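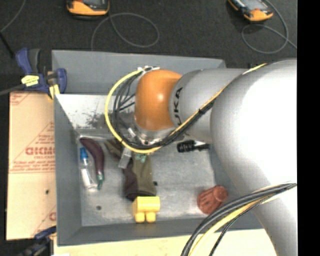
The play-kitchen and toy-lending side of the Skarley project is on schedule, which surprises me as much as it will surprise anyone who read our June report. Sorting has been the bulk of the work this half-year, and it has mostly meant large gray bins, things lying loose in the bottom of them, and somebody deciding what each one is and where it should live. The eggplant, purple and curved with its green stem, belongs to the category we call "produce, single," a category that did not exist in June and now has its own shelf, its own label, and its own small body of case law.

To date we have sorted and listed 1,195 items. Of these, 103 were set aside as too worn or too baffling to lend. The worn ones went to recycling. The baffling ones are in a box under Teodor Haugen's desk, where he says they are "under review." I have asked for an end date to the review and been told that it would be premature.

Spending is within the grant. Shelving came in slightly under, and labels came in well over, for which I take full responsibility — I ordered the first batch before we had agreed on what anything was called. The second batch is correct. The first batch is available to any project that needs a great many stickers reading "FRUIT (OTHER)."

The listing itself lives in Brovel, as agreed. Moving over from the old spreadsheet took nine working days against the three in the plan. Half of that went on duplicate entries and the other half on a dispute over whether a pepper is a vegetable for lending purposes. It is. Please see the appendix if you have strong feelings, and please send them to Teodor.

Lending began on a small scale with the Tangen and Gindach branches. Between them they have taken 28 sets, each made up of a basket of food pieces, a few dishes, and a card saying what should come back. Most sets do come back complete. Lemons are the exception. We have raised the number of spare lemons and do not propose to investigate further.

Two things are behind. The printed catalog is waiting on page proofs, and I have stopped promising dates for it in writing. The cleaning instructions for branches exist, but they run to four pages, and the Tangen staff have asked, politely, for one. Britt-Marie Engström is cutting them down and has so far reached three.

For the next period we plan to open lending to the remaining branches, finish the catalog, and go through the bins still unsorted. We are not asking for additional money. We would like permission to move what is left in the travel line over to storage, as travel has consisted of one bus trip to Gindach and storage is where everything else seems to end up. A short note of approval by e-mail would be enough.

Last updated: 18 December 2023

Filed under: Grant Reports, Lending & Collections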